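Subject: Re: Can they do chores yet?
From: Dolores in the back room
To: Werncombe Shop and Home list
Date: 2022-08-01

Solange Rey wrote:

> Okay, I'll ask it because I've been wanting to for weeks. My sister sent
> me another one of those videos where a robot loads a dishwasher and
> everybody claps. She wants to know if she should hold off on replacing
> her vacuum. I told her I'd ask the people who fix things for a living.
>
> So. Can they do chores yet? I don't mean in a lab with the plates already
> lined up. I mean my kitchen, with the drawer that sticks. And for those of
> you with shops, would you trust one with anything you'd have to pay for
> if it got broken?
>
> I'm not against it, by the way. I have bad wrists and I'd hand over the
> ironing tomorrow.
>
> Solange

Solange, I've been turning this over since breakfast, so you're getting the long version. Put the kettle on.

Short answer for your sister: buy the vacuum. Even the little round ones that drive themselves around still need you to pick up the socks first, and picking up the socks is the part I'd pay somebody to do.

Longer answer. You all know I spent 14 years packing and finishing at Cotetti before I went out on my own, mostly display boxes and lined trays, the kind of thing a perfume or a nice pen comes in. We had machines there, good ones. The big folder-gluer could turn out more cartons before lunch than I could in a month, and I never once felt bad about it. But it made one carton. If you wanted a different carton, two men came with wrenches and it took them most of a shift. I don't think that's what your sister has in mind! She's thinking of something that walks up to whatever's on the table and gets on with it.

And that's a different animal. When I'm at my bench I'm doing fifty little things that I couldn't write down for you. I pick up a piece of board and I know from the weight whether it's the good stock or the stuff that creases if you look at it funny. I slide it down until it stops, and then I feel whether it stopped because it's home or because it's hung up on something. Those two stops feel different in my fingers. I couldn't tell you how. I tried to teach it to my nephew one August and what I ended up saying was "no, push it till it's happy," and he looked at me like I'd lost my mind, and then after a couple of days he had it.

So when people ask me what's hard for a machine, I don't say the heavy stuff and I don't say the fast stuff. I say thin flat things. Paper, board, cloth, a bedsheet, the lid of a yogurt. A sheet of something has practically no edge to grab, it bends away when you push it, and if it's lying flat against another flat thing you have to get a fingernail under it. Robots don't have fingernails, as a rule. Somebody at Prernora told me they'd tried suction cups on their sleeves and it was wonderful on the plain ones and hopeless on anything with a texture, and they went back to doing those by hand. I believe it.

The other thing is the looking. A pattern fools the eye. If you've ever dropped a button on a flowered tablecloth you know what I mean. I had a job a few years back, 352 boxes with a busy leafy lining, and by the end I was finding the corners with my thumb because my eyes had quit on me. I always wondered how a camera would get on with that. Does it see the corner, or does it see a lot of leaves? Wojciech Kołodziej says (he'll correct me, he always does) that the newer ones are much better at this than they used to be, and that they're shown a thing over and over by a person steering the arm until they get the hang of it. Which, fine, is pretty much what I did with the nephew.

What I'd like to see is a machine that can tell when it's got it wrong. That's my test. Anybody can get a piece in when it wants to go in. Give me one that goes in a hair crooked, and see if it backs off and tries again or just leans on it until something crumples. I've trained people who were leaners. They don't last. A leaner will cost you more in board than you pay them in wages.

As for paying for what gets broken, I'd trust a machine today with anything that's cheap, stiff, the same every time, and plain enough that a scuff doesn't matter. Moving boxes of boxes. Counting. Putting tape on the bottom of a shipping carton. I would not yet trust one with the customer's own paper, the kind where they mailed me 10 sheets and there aren't any more. I still hold my breath on those myself.

Somebody's going to say it's only a matter of time, and maybe so. I'm 57 and I've been hearing it since I was a trainee. The gentleman who ran the training room used to say we'd all be sitting down with our feet up inside of a few years, and I'd like it noted that my feet have not been up. But I'm not a grump about it. I went into this thinking the whole business was a party trick, and I've moved a bit. These two are what moved me, because they're my sort of work exactly, board and flowered lining, and I know how fussy that is.

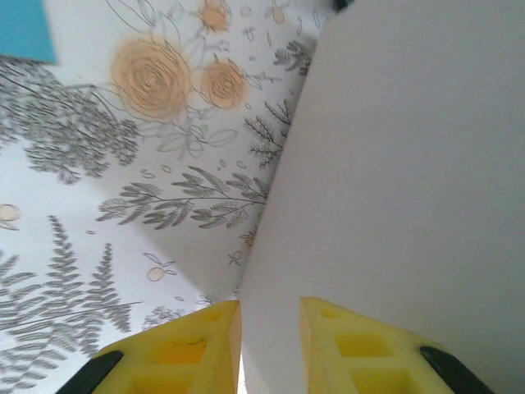
Yellow fingers in both, flowered surface in both. 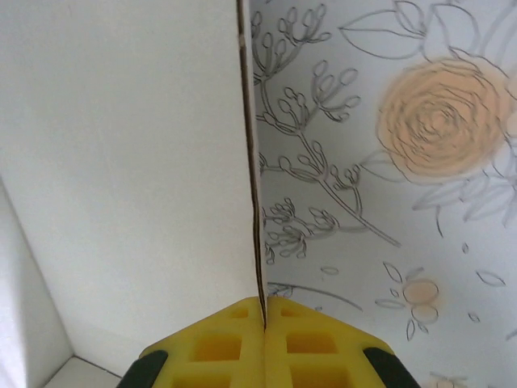 Now, I'm not saying it's quick and I'm not saying it's better than me. From a still you can't tell how it went, and I'd want to run my thumb down the join before I said a word about the finish. But pinching a sheet by its edge is what I'd have told you, not that long ago, was the part they'd never bother with. I like that the fingers have little hollows in them, too. If they give some when they squeeze (Wojciech, do you know?) that would be half the battle, because a hard clamp leaves a dent in soft board and you can't iron it out. I've got a pair of pliers with felt glued on the jaws for the very same reason and I wouldn't be without them.

What I'd still want to know, from anybody here who's closer to it:

How does it do with board that's been sitting in a damp room? Mine swells and then nothing fits, and I have to shave a sliver off by eye. Would it know to do that, or would it keep trying the same thing?

Who sets the table for it? If I have to lay every piece out square in its own spot before it'll start, I've done most of the work already and I might as well carry on.

And what about glue. I haven't seen one touch glue yet that I'd let near my bench. Glue gets on everything, me included. I can wipe my hands on my apron, and I don't know what it does.

Oh, and Solange, about the ironing, because I know that's what you really wanted. I'm sorry to say I think ironing's a long way down the road. It's a thin floppy thing AND it's hot AND there's a collar. Folding, maybe sooner. The Mwakalinga laundry over by the bridge has a machine for flat sheets that's a joy to watch, but a person feeds the corners into it, two people for the big ones, and shirts still get done on the press with somebody standing there. I asked the lady at the counter if she was worried and she said she'd be thrilled to have something else do the fitted sheets. Wouldn't we all.

For your wrists, in the meantime, get one of the lighter irons and lower your board a couple of notches. I know that isn't what you asked. It helped me a lot more than any robot has so far, though, and you can do it tonight. And a spritz bottle, so you aren't bearing down so hard.

As for the drawer that sticks, rub a candle stub along the runners. If it still sticks after that, take it out and look at the back corner, there's usually a staple that's worked its way up. I'll bet you a coffee that's what it is.

Wojciech, over to you, and please don't send me another forty-page paper. A paragraph will do! If anyone's got a machine doing real bench work, on real orders, and would let a nosy person come and look, I'd happily drive over with a box of my worst offcuts and see what it makes of them.

Dolores

P.S. I still have a stack of gray board, the thick kind, cut down from the last job. Free to anyone on the list who wants to pick it up. Bring your own string.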